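The Remaining Item

Notice to the residents of Enach House concerning the closing of the fruit room

Residents are advised that the fruit room on the lower floor will close at the end of April. The room has been in continuous service since the house was opened, and the Office of Household Supply wishes to record the manner of its closing for those who will come after us and may wonder why a room with so many shelves holds no fruit.

Under the founding rules, every resident of Enach House was entitled to one piece of fruit each morning, to be collected before 8. The fruit came from the Alipour orchard, across the river, and was brought up the hill in crates. It was the duty of this office to receive the crates, to set the fruit out in baskets on the white table, and to enter each piece in the ledger when it was taken. A resident who did not come down by the hour forfeited that day's fruit, which was then sent to the kitchen for stewing.

The ledger shows that in its best season the room gave out 1,188 pieces of fruit. It also shows, in the margins, a number of matters that were not strictly the concern of the office. One entry reads "Pears hard, apologies made." Another reads "Resident of Room 21 asked for the smallest, as usual." A third, in a different hand, reads only "Snow. All came down anyway."

The decline of the room was gradual. The Alipour orchard was divided and then sold, and the new owners wished to grow barley. The Grosis market offered to supply the house in its place, and for two winters it did so, although the fruit came in paper and had little smell. Residents began to keep fruit of their own on their windowsills. The office did not object to this. The rules made no mention of windowsills.

By the start of the present year, a single resident still came down in the mornings. The office continued to open the door at the usual time, to wipe the table, and to set out a basket. The yellow basket was chosen for this purpose because it was the one the resident had always reached toward when there were many. No rule required this, and no rule forbade it.

In March the resident of Room 21 moved to the coast to live with a daughter. The Mundis Trust, which owns the building, wrote to the office to ask what use was now being made of the lower floor. The office replied that the room was open daily. The Trust wrote again to ask for whom. The office took several days to prepare an answer, and the answer, when it was sent, consisted of a request for more time.

It was during this period that the final delivery was made. The order to the market had not been changed, and so the fruit arrived, was received, and was entered in the ledger under the proper heading.

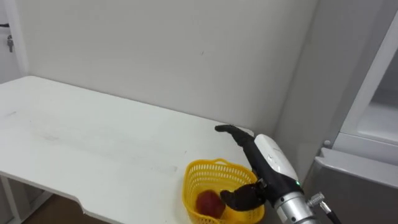

The rules are clear as to fruit that has not been collected by the hour. They are less clear as to fruit for which there is no one left to be late. The office consulted the founding papers, which speak of "the resident" and "the resident's portion" but nowhere define the moment at which a portion stops belonging to the person for whom it was set aside. The kitchen was asked for its view. The kitchen replied that it would not light the stove for one piece of fruit and that the office should use its judgment.

The office is not accustomed to using its judgment. It has a ledger for that reason. Nevertheless, a decision was reached late in the afternoon, after the lamps in the hall had been lit, and it is set down below so that it may be relied upon if a similar case should arise.

The fruit was wrapped in a clean cloth and placed in a small box with a quantity of straw. A letter was enclosed, stating that the contents were the resident's portion for the day, that the hour of collection had been extended, and that no signature was needed. The box was carried down to the early mail coach. The cost of sending it was a good deal more than the cost of the fruit, and it has been entered in the ledger under Delivery, a heading that had to be ruled in by hand at the foot of the page.

A reply was received 2 weeks later. It thanked the office for its attention and stated that the fruit had traveled well, with one soft place near the stem, which had been cut out. It went on to ask whether the window in the fruit room still stuck in wet weather, and whether anyone had seen to the hinge. The letter has been filed with the founding papers, there being no other suitable folder.

The Mundis Trust has since been informed that the room may be put to other uses. It is understood that the shelves will be taken down and the space fitted out for the storage of winter bedding. The office has asked that the table be kept, as it is sound and would be difficult to get through the door. The Trust has agreed to this. The hinge has been repaired.

Residents who wish to see the ledger may apply at the front desk during the usual hours. It may not be taken from the building. Those who find their own names in the margins are asked not to correct the entries, even where they remember the matter differently.

The yellow basket is not listed among the property of the Trust. Inquiries were made at the orchard and at the market, and neither has any record of it. Until an owner comes forward it will remain at the front desk, where residents with more fruit on their windowsills than they can eat have begun, without instruction, to leave some of it. The office has opened a new page.

Office of Household Supply
Enach House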